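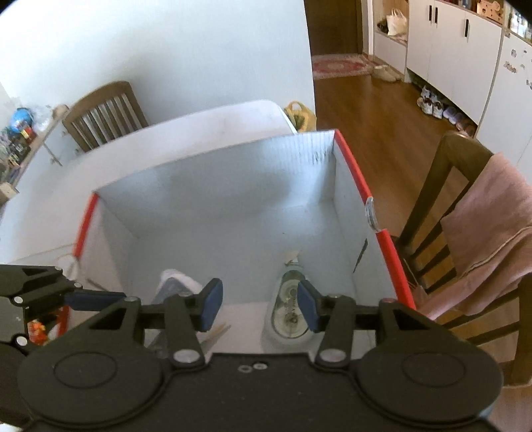 Packing Bottles and Odds and Ends in a Used Box: Questions We Keep Getting

Most packing advice comes from people who sell packing supplies. We run the mail-in and moving desk at Tomarville and we sell some supplies too, so read us with the same suspicion. These are the questions that come in most, with the answers we give over the counter.

Is a used box good enough?

Sometimes. Corrugated cardboard loses strength every time it's folded, stacked or left in a garage, and a box can look fine long after it has gone soft. Press the middle of each wall with your thumb. If it gives easily and stays dented, use that box for pillows. Dark creases near a corner are worth a second look, too, as that's where walls tend to fold under a load.

My box has a cut-out and a slit in the side. Does that matter?

For carrying things across the hall, no. For shipping or stacking, yes. A curved cut-out in the rim takes strength away from the top edge, and a slit in the wall can grow once something heavy leans on it. People tell us tape fixes this. Tape keeps dust out and slows the tearing down. It doesn't give you the wall back.

What about boxes with a colored rim or a smooth pale lining?

They look sturdier than plain brown ones, and we're not convinced they are. A red edge is a nice thing to have on a shelf. Judge the box by the board: look at any bare cut edge and see how many layers there are. Smooth floors have a drawback of their own, as glass slides on them very easily.

Can I lay a glass bottle on its side?

If it's empty, yes, as long as it can't roll. If it's full, we'd stand it up. Plenty of guides will tell you a well-sealed bottle can travel any way you like, and plenty of people have opened a box that smelled like vinegar. Corks and push-in stoppers are the worst offenders. Screw caps do better but still deserve a plastic bag.

Do I really need to wrap an empty bottle?

Yes. The neck is narrow and it's the first part to hit something. Wrap the neck separately, then the whole bottle, and put the base against padding. Clear or tinted, thick or thin, we treat all glass the same. The claim that heavy bottles "look after themselves" is one we've heard for 15 years and have never seen anyone test.

Will the label survive?

Maybe. Newspaper ink can rub off on pale labels, and tape will certainly take the paper with it. If the label matters to you, use plain tissue against it and keep tape off the glass. If you collect labels, take a picture of it first – small lettering is the first thing to go.

Can bottles share a box with thin wooden pieces and other small stuff?

They can, but not loose. Thin wood snaps if a bottle rolls onto it, and the ends can scuff a label. Bundle the wood with string or a paper sleeve and lay it flat along one wall. Round-ended objects need their own wrap. We'd put a strip of folded cardboard between the glass and everything else. It costs nothing and works better than most of the dividers we've been sent to try.

Most of my things ended up in one end of the box. Should I spread them out?

Fill the space first. A big box with a few items in it is the most common mistake we see, and spreading them out just gives each one room to pick up speed. Move to a smaller box if you have one. Otherwise pack the empty end tight with crumpled paper until nothing shifts when you tilt the box.

How much paper is "enough"?

More than you want to use. Allow 2 inches under the glass and the same on every side. Some charts give sheet counts by box size. We've tried to follow them and found they assume paper nobody sells. Close the flaps, shake gently and listen. If it rattles, open it up again.

Are air pillows better than paper?

For light things, fine. Under glass they pop or creep to the side. The Trulden pillows we stock are no better or worse than the others in this respect, and we'd still rather sell you paper.

Should I write FRAGILE on it?

Go ahead, but pack as if you hadn't. We don't believe it changes how a box is handled.

Do I have to clean things before packing?

At least shake the box out. Crumbs and grit on the floor of a box will scratch a finish by the time it reaches Fatgate, let alone farther. Rinse bottles and let them dry overnight with the tops off. A bottle sealed while damp gets cloudy inside, and no amount of rice and soap swirled around in there has ever fully cleared one for us.

Do you take back used boxes?

Yes, at the Dalsgaard counter, Sunday included. Flatten them if you can. We turn away anything wet, anything that smells, and anything with a wall cut through. We'd like to say all of it gets reused, but a lot goes straight to recycling.

Is double boxing worth the trouble?

For one bottle you care about, yes. For a dozen empties from the back of the pantry, please don't. Ask yourself if you'd unpack them at the other end.

Contact | Shipping desk | Returns | © Tomarville Packing & Mail | Back to top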